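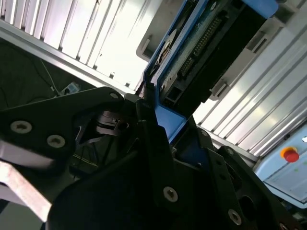
Countersunk screws in anodized plate

dmunasinghe
Aluminum plate, 4 mm thick, black anodized, held down with M4 countersunk hex-socket screws. The joint sees vibration and one screw always loosens before the rest, usually within 300 hours of running. Blue threadlocker on all of them. Torque per the shop sheet. What am I missing?

t_thambiah
What torque does the sheet give, and is it for flat heads or for cap screws? The hex on a countersunk head is a size smaller than on the cap screw of the same thread. People copy the cap screw number and round the socket, or they back off by feel and end up with almost no preload.

dmunasinghe
2.8 Nm. The sheet doesn't say which head.

kovalchuk_m
Check the countersink angle first. Metric flat heads are 90 degrees. If somebody cut those with an 82 degree tool the head bears on a thin ring, the ring yields, and preload goes away no matter what you put on the threads. Blue the cone, seat the screw, pull it, look at the contact band.

Also, 4 mm plate with an M4 flat head leaves you less than half the thickness under the cone. Not a lot to clamp.

marikar.a
Disagree that it's the angle. One screw out of the set loosening first is a position error. Flat heads self-center, so with several in one plate only one or two really seat and the others bear on one side of the cone. You torque it, it feels tight, then the plate shifts a few hundredths and it's loose. Use cap screws plus two dowels and be done.

kovalchuk_m
Could be both. An angle error would show on every screw, agreed, but the worst loaded one still goes first.

marikar.a
Then he would see the others drop too. Dilruba, did you check breakaway on the rest?

dmunasinghe
Three of the others were between 1.9 and 2.2. I can't use cap screws, there is a cover that slides over the plate with no clearance.

ipatwary
How are you cleaning the holes? We had this with Wunora tapping fluid left in blind holes. The threadlocker never cured. Solvent, brush, dry air, then a full 24 hours before running. Half of our loosening complaints stopped there.

t_thambiah
Seconded on cure time. Black oxide and stainless are also slower than plain steel, so use the primer. And degrease the screws, they ship oiled.

dmunasinghe
Blued two holes Monday. Contact is a narrow band at the top edge, so the angle is off. The drawing says 90. The loose one also marks heavier on one side.

kovalchuk_m
There you go. Recut at 90, but watch the depth — you don't want the cone breaking through the bottom.

marikar.a
And the heavy side is position. Recutting on the same centers won't fix it.

dmunasinghe
Will open the clearance holes slightly and recut both together off the threaded part. Primer is on order.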